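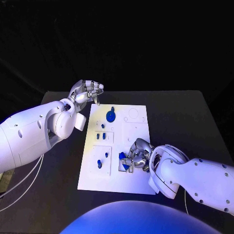 Lurdes Tavares writes that she learned more about fits from one afternoon at a pegboard than from a whole chapter of her textbook, and plenty of readers will agree with her.

Assembly > Practice Boards > Task board

A task board is a flat sheet carrying several small assembly jobs side by side – pegs to seat in holes, discs to place, pieces to put in slots. It's a wonderfully simple idea! One board can test reach, grip and alignment in a single sitting, and a station can be swapped without touching its neighbors.

Pegs are the classic task. A loose hole forgives a tilted peg, but a snug one will jam it, and learning to feel that difference is half the fun. Gear shapes add a turn to the job, as the teeth have to line up before the part drops home.

The Costeo board has 5 stations and comes with 25 loose parts. The older Botetti layout is larger, with 51 – a real treat for patient hands.

Filed under: Hands-on Assembly, Pegs and Slots

We use cookies to remember your reading settings. Accept | Manage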